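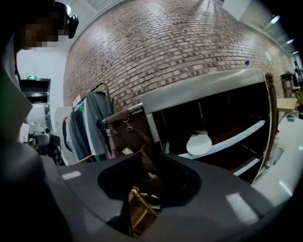
My aunt lived 2 years in a care home in Clesdale. I want to write what I learned there about complaints, because many families ask me the same questions in private messages. It is a long thread, sorry. 1/

First, I am not a lawyer. I am a nephew who kept a notebook. My English is not perfect also, so please ask if something is unclear. 2/

The home belongs to a company called Keline. The carers on the floor were mostly kind people and I will not say a bad word about them. The problem was the nights. On the corridor of my aunt there was one carer after ten in the evening, and she also answered the bells from the floor above. 3/

The first thing I noticed was the water. The jug stood on the window side and my aunt could not reach it. I moved it. Next visit, again on the window side. I told it to three different people and each of them said "of course, I will pass it on". 4/

Then came a bruise on the upper arm. I asked how it happened. The answer was "old skin marks easily". This is true, old skin does mark easily. But there was nothing about it in the daily notes, and a bruise of this size should be written down on the day it is found. 5/

So my first advice: ask to see the daily notes. If your relative agrees, or if you have the legal power to act for them, you can ask for a copy. Ask by letter or email, not in the corridor. In the corridor everybody is friendly and no one remembers. 6/

Second advice: write down the time. I wrote "evening" in my notebook for the first months and it was useless. Later I wrote "19.40, bell rung, answered 20.15" and suddenly the manager wanted to have a meeting with me. 7/

The meeting was in July. I brought Onni Ojala, a friend of the family who was a ward nurse for a long time. He said very little but he wrote everything, and afterwards we sent the manager our notes and asked her to correct any mistake. She corrected one date. The rest she accepted. 8/

Please do this. A meeting without notes is only a conversation. 9/

Some people asked if the home treated my aunt worse after the complaint. I was very afraid of this and I waited too long because of it. In our case no. They were a bit stiff with me for a few weeks, and with her they were the same as before, or better. I cannot promise it is so everywhere. 10/

What changed: a second carer at night, the jug on the right side, a body chart in the file. What did not change: the bell system, which still rings only in the office. They told me a new one from Plurnia was ordered. When my aunt died it was still ordered. 11/

About money. We paid 1,217 a week at the end. I do not write this to shock somebody. I write it because I thought a high price means many staff, and I never asked how many. Ask before you sign. Ask for the night number separately, and ask who covers when one is ill. 12/

If you think there is real danger, do not start with the manager and the notebook. Call the safeguarding team of your council, or the police if it is urgent. All what I wrote above is for the slow things, the ones which are easy to excuse one by one. 13/

Someone asks if I recommend the Rondonuwu home on the other side of town. I visited it one time only, in the afternoon, so I don't know. Go in the evening, near supper, and sit for one hour in the lounge. Listen how long a bell rings. 14/

Edit to post 6: a reader writes that her home wanted a fee for copies. Mine did not ask for any. If they ask you, request the reason in writing before you pay. 15/

I will answer replies tomorrow after work. If you write me privately, please don't send the full name of your relative or the medical papers, I don't want to keep such things on my phone. 16/16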